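Household Practice 404
Unit 3: Work Surfaces
Instructor: Margus Luik. Lab sections: Tobias Gallagher.

Reading before lab: the Homeo handout on kitchen layout, first half only.

3.1 The prep table

A prep table needs one clear spot for cutting and a place for each bowl. Put the board down first and set the bowls beside it, close enough to reach without stepping. Large items go along the back. Dry ingredients stay in a shallow bowl so you can see how much is left. Storage can go underneath, and so can a stool, if there is still space for your feet.
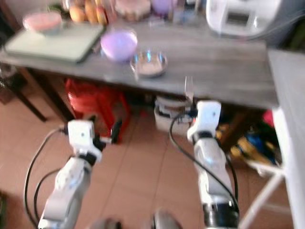
3.2 The side table

A side table collects things that have no other place: cups, phones, chargers, bottles. Sort them into three groups before you move anything.

Goes back to the kitchen: cups and dishes.
Stays near an outlet: power strips and whatever plugs into them.
Belongs to a person: phones, game controllers, keys.

Move liquids first. A bottle standing near a power strip is the most common fault we mark down in lab.

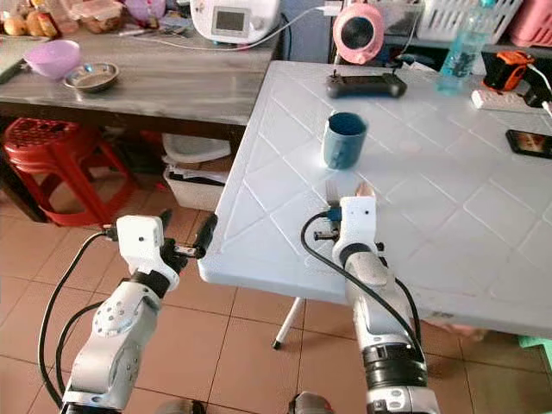 Folding tables with a raised pattern on top hold crumbs in the grooves, so wipe along the lines and then across them. Use a damp cloth and dry the top before anything electrical goes back on it.

For next time: draw a table you use at home and label the three groups. Maximum 100 words of notes. Hand it to Tobias at the start of lab.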